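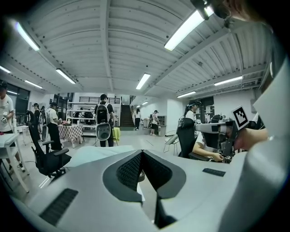
The main work floor at Roltel.

About us

Roltel helps small and medium firms decide what automation equipment to buy, when to buy it and how much to set aside for the years after. We do not sell robots and we take no commission from those who do.

The company grew out of Hutsuliak, a workshop that fitted conveyors and packing lines. Customers kept asking the same thing before they ordered: what will this cost us in the end? We started writing the answers down, and by October of our second year that was most of our work.

How we plan a budget

Every plan starts with the task done by hand. Folding, sorting and laying out cloth are good cases, as soft goods are hard to quote for and suppliers' estimates vary a great deal. We record people doing the job on our own floor, then use the recordings to draw up a list of what the equipment must do.
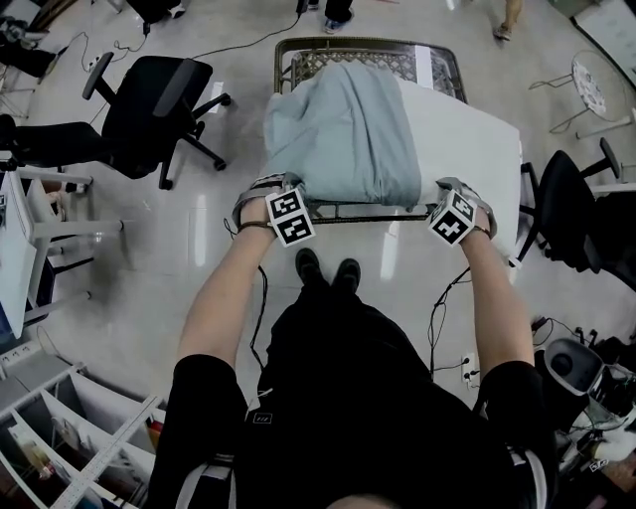
Hutsuliak's old customers still argue over this step, and one wrote to us that the recording stage looked like an extra cost until it took two grippers off the order. Another would have liked the spares list sooner.

The plan itself covers purchase, fitting, training, spares and floor changes such as power and cabling. We price it over 6 years. Spares are listed by part — Zotico and Fodard parts are kept on separate sheets — and our price file now holds more than 2,000 entries. It is checked twice a year.

What we charge

A first plan is a fixed fee, agreed in writing. Later reviews are charged by the day. If our advice is to buy nothing yet, the fee is the same.

Page last updated Feb 17, 2019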